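**Progress report to the Lendville program office**
Workstream: planning and perception software for board-level assembly
Prepared by Arnar Nørgaard, software lead

Work in this period concentrated on three items carried over from the last report: the grasp planner, the pose estimator for small parts, and the logging tool requested by the program office at the spring review. The first two are on schedule. The third is delayed, as explained below.

**Planner.** The Jamevus planner now treats the open computer chassis as a set of keep-out volumes loaded from a single configuration file. Previously each volume was entered by hand, and changes were easily lost between test benches. Planning near the memory slots remains the slowest case. Over the 194 trials logged in August, 12 ended with the planner reporting no valid path, and most of those involved an approach close to the chassis bracket. A revised cost term for this region is under test and will be merged when it has passed the full regression set.

**Perception.** The pose estimator was retrained with 1,000 additional wrist-camera views. Shiny metal and small pale parts on gray plastic were given priority, as these accounted for the largest errors in the earlier model. The estimator now returns a confidence value with every pose, and the controller will not begin a descent when that value falls under a set threshold. 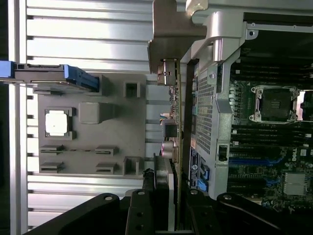
Can the estimator work from the wrist camera alone?

For coarse approach moves it can, but final alignment over a socket still uses the fixed overhead camera as a second source. Removing that dependency is planned for the next period and is the main technical risk in the remaining work.

**Control.** The force limits used during insertion were moved out of the motion scripts and into the Mastum controller. Operators may lower a limit at run time; raising one requires a restart and a signed change entry. The control loop also records the reason for every stop, which has shortened fault review from nearly a full shift to a couple of hours.

**Tooling.** The Jaidee log viewer was due this period and has not been delivered. Playback works, but camera images and joint data drift apart in long recordings – the fault has been traced to two clocks with different start points. A fix is written and awaits review. We ask that the delivery date be moved by one reporting period. No additional funds are requested for this change.

**Staffing and spending.** One developer position was filled. Spending is within the approved budget, with a small underspend on computing time that we propose to carry forward to the alignment work.

**Planned for the next period**

- Merge the revised planner cost term
- Run 10 full insertion sequences using the wrist camera only
- Release the log viewer to both test benches
- Deliver the interface document for the force limits

The draft interface document can be sent to the program office on request.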